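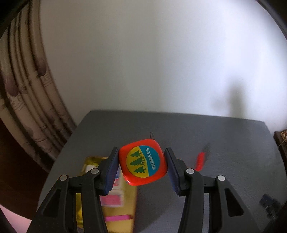 Kleines Maßband mit 2-m-Aufdruck, rotes Gehäuse mit Metallöse.

# Maßbänder im Haushalt: aufbewahren, pflegen, richtig ablesen

In den meisten Wohnungen gibt es mehr als ein Maßband, und trotzdem liegt keines da, wo man es braucht. Mit festen Plätzen und etwas Pflege lässt sich das ändern. Die Hinweise gelten für Rollbandmaße aus Stahl, wo nichts anderes dabeisteht.

## Welche Länge wohin

Für Regalböden, Bilderrahmen, Schubladeneinsätze und Pakete reichen zwei Meter. Ein so kurzes Band passt in die Hosentasche und in jede Küchenschublade. Für Vorhänge, Teppiche und Möbelstellplätze nimmt man fünf Meter. Das Band sollte dann breiter sein, weil ein schmales beim freien Ausziehen früh abknickt.

Zum Nähen und für runde Gegenstände ist ein weiches Schneidermaßband besser. Stahlband nicht um Kanten biegen, der Knick bleibt.

## Anfangshaken prüfen

Der Haken am Bandanfang hat bei vielen Maßbändern etwas Spiel. Das ist so gewollt: Beim Einhängen außen zieht er sich heraus, beim Anstoßen innen schiebt er sich hinein, und die Dicke des Hakens wird jeweils ausgeglichen. Also nicht festklopfen und nicht verkleben.

Zum Prüfen ein Brettchen einmal mit eingehängtem Haken messen, dann gegen die Wand stellen und von der Wand aus messen. Weichen die Werte voneinander ab, ist der Haken verbogen. Mit einer Flachzange vorsichtig richten oder das Band nur noch für Grobes verwenden.

## Innenmaße

In Nischen und Schränken das Band nicht in die Ecke biegen. Besser so:

1. Von links bis zu einem Bleistiftstrich messen.
2. Von rechts bis zum selben Strich messen.
3. Beide Werte addieren.

Bei Altbaunischen oben, in der Mitte und unten messen. Es gilt das kleinste Maß. In unserem Flur waren es hinten 19 mm weniger als vorne, das Regal musste noch einmal zurück in die Werkstatt.

## Ohne Zettel messen

Einen Streifen Malerkrepp auf das Gehäuse kleben und die Werte mit Bleistift darauf schreiben. Der Streifen geht ohne Rückstände ab, wenn er nicht wochenlang in der Sonne liegt. Immer dieselbe Reihenfolge einhalten: Breite, Höhe, Tiefe. Millimeter ohne Komma notieren, also 234 statt 23,4.

## Reinigen

- Band ganz ausziehen und feststellen.
- Mit einem feuchten Tuch und einem Tropfen Spülmittel abwischen, vom Gehäuse weg.
- Klebereste mit etwas Speiseöl anlösen, danach entfetten.
- Vollständig trocknen lassen, erst dann einziehen.

Scheuermilch und Nagellackentferner greifen die Skala an. Das Band beim Einziehen mit zwei Fingern führen und nicht zurückschnellen lassen. Die Feder hält so länger, und der Haken reißt nicht aus.

## Aufhängen

Hat das Gehäuse eine Öse, kann das Maßband an einen Schraubhaken. Gut geeignet ist die Innenseite der Tür vom Putzschrank, etwa in Augenhöhe. Einen Bleistift an einer Schnur von 55 cm daneben hängen. Bei kleinen Ösen hilft ein Schlüsselring, den man auch mit einer Hand vom Haken bekommt.

Ohne Öse gehört das Band in ein flaches Fach zusammen mit Stiften, Schere und Krepp. Im Werkzeugkoffer verschwindet es unter den Schraubendrehern.

*Nuria Barroso, ergänzt im August: Abschnitt zum Anfangshaken.*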